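Trial diary, January, second week with the Flustitz kit

Last updated: January, evening, after the call with McPhee

Got in at 7 and had the kit running before anyone else needed the room. Startup is quicker than it was last week. I plug in the left gripper first, wait for it to show up on the laptop, then plug in the right. If I do both together the software sometimes swaps them, and then the left hand is saved as the right hand and I don't find out until I play it back. The manual doesn't mention this. I wrote it on a piece of paper and put it in the lid of the case.

For my own record, what we have on trial is the Flustitz pair: 2 hand-held grippers with a camera on each, the cables, the recording software, and a printed manual. McPhee is the dealer. They are asking 500 a month for the pair on a rental, with the software included, and a lower rate if we sign for a year. The Ditcombe office wants a yes or no from me by the end of the month, with reasons. I'd like the reasons to come out of these notes and not out of my memory.

The job this week is the storage box. Pick up the toothpaste, put it in the box, put the lid on. We picked it because it needs both hands. Last week was all picking and placing with one hand, and any of these kits can manage that.

Morning

Started with the left gripper for the toothpaste. The tube is a small one and it's slippery. If I take it across the middle it squeezes and turns in the fingers. If I take it near the cap it holds, but then it goes into the box at a slant and leans on the side. I decided leaning is fine. The task sheet says the tube has to be inside the box and doesn't say how it should lie.

The trigger is good. It has a long pull and the fingers follow it closely, so I can open them a little way without going all the way. On the kit we borrowed from Joldale in the fall the fingers were either open or shut and there wasn't much in between. My first finger got tired before my wrist did, which was the other way around with the Joldale pair.

The lid is harder. It's thin plastic and it flexes. Taking it by the edge with one gripper works until the far end drops. With both grippers it stays level, but then my elbows are out wide and the cables drag across the table. Twice I caught the right cable on the corner of the box and pulled the box toward me. I threw out both of those recordings.

I tried a loop of the cable around my wrist to take up the slack. It helps. It also means I can't put the gripper down quickly, so I got into the habit of unlooping between sets.

Took a break at 10 and moved the light. There had been a bright patch on the table that washed out part of the picture from the right gripper. It's less now but hasn't gone away. The tabletop has a bit of shine to it and I don't think I can fix that without covering it.

Ran on until lunch. The software froze one time, while saving, and I lost that recording. It started again without a reboot. I'm putting the freeze in the report because it's the third since the kit arrived, and they have all been while saving. 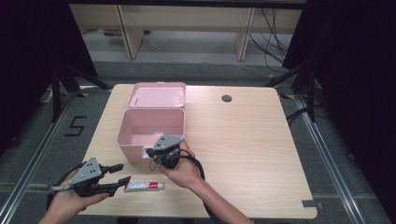
Both grippers at the table, lid off and upside down behind the box.
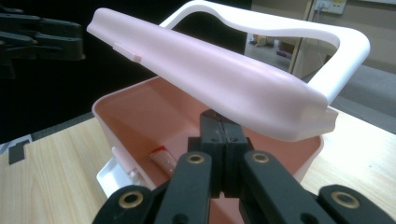 Gripper camera, fingertips together inside the box. 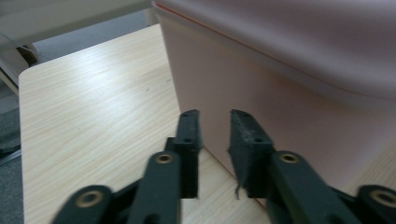 Gripper camera again, with the fingers open. The fabric pad on the right finger is fraying.

Afternoon

Spent the first hour on playback. The view from the gripper cameras is wide and the fingertips are always in it, so I can tell what the fingers were near. The bottom of the picture is mostly the gripper's own arms, large and blurred. I asked McPhee about that last week and they said it's meant to be like that. I can live with it, but it's a lot of picture to spend on the tool.

The pads are my main complaint. The one in the last picture has loose fibers and a thread hanging off the lower edge, and the surface has gone rough. It still grips the toothpaste. It doesn't slide on the box rim the way I'd want, and I worry that the thread will catch on something or that the pad will start to lift. I trimmed one thread last week with nail scissors and another one came down in its place, so I've stopped trimming.

The manual calls the pads a wear part but gives no hours for them. It also doesn't say how to take them off. I looked at the fingers for a while and couldn't tell if the pad is glued or held in some other way, and I didn't want to pull at it on a unit we don't own.

After that I went back to the lid. What worked best was to set the right gripper low at the front corner and use it only to keep the box from sliding, and do the lid with the left. It's slower. I got a run of clean ones that way and I could do it without thinking about it by 3.

I also tried pressing the lid down with the closed fingertips. That works, and it feels natural, but it puts weight through the fingers that I don't think they're built for. There was a small click from the right gripper on one press. I opened and shut it a few times afterward and it ran the same as before. I've gone back to pressing with the flat of the fingers.

Stopped at 4. The total since the kit arrived is now 223 recordings that I'd keep, all tasks together. I don't have a firm figure for the ones thrown out because for the first two days I was deleting them without writing it down. I should have kept a tally from the start. Most of the bad ones were cables, then the tube turning in the fingers, then me.

Call with McPhee

Called at 4:30. They were easy to talk to and didn't rush me.

Pads: they'll send a replacement set at no charge during the trial. On a rental, one set comes with each month and any more are extra. They're to email me the price. They said the pads on trial units get more use than most, and I believe that. They are glued, and they come off with a plastic scraper. I asked for this to go in the manual.

Swapped hands on startup: they know about it. There's a newer version of the software that remembers which is which. I asked why we don't have it and was told the trial case was packed before it came out. They're sending a link tonight.

Freezing on save: they hadn't heard of it. They want the log file. I have to find out where the log file is.

Cables: there's no wireless version and they don't expect one this year. They sell a clip that holds the cable along the forearm. I said I'd try one if they put it in with the pads, and they said they would.

Presses: they said light pressing is fine and to stop if I hear clicking. I told them I had heard one click. They want to know if there's a second.

Where I am with it

Leaning toward yes on a monthly rental and no on the year. The grip and the trigger are better than anything else we've tried, and my hands don't hurt at night. The cost is all right if one set of pads lasts the month. If it doesn't, I need that price before I can say. I don't want to sign for a year on hardware where I'm still hearing about the pads from the dealer and not from the book.

Still to do: install the new version, find the log, run the box task again with fresh pads, and get someone shorter than me to try it at the same table. I've been doing all of it standing and it may be a different job at another height.

Wiped down the table, coiled the cables, left the grippers out of the case so they can be plugged in first thing. Toothpaste is in the drawer.

Comments

Reader, 8:12 p.m.
We rent the same pair. Pads last us a bit under a month if we're on hard plastic and much longer on cloth or cardboard. Get the scraper from them too, a fingernail won't do it.

Reader, 8:40 p.m.
Did the newer software fix the freeze? We had it when saving to an outside drive and never when saving to the laptop itself.

Author, 9:05 p.m.
Haven't installed it yet. We are saving to an outside drive, so I'll try the laptop in the morning. Thanks.

Reader, 9:31 p.m.
Would you post the pad price when you get it? It isn't on the McPhee page.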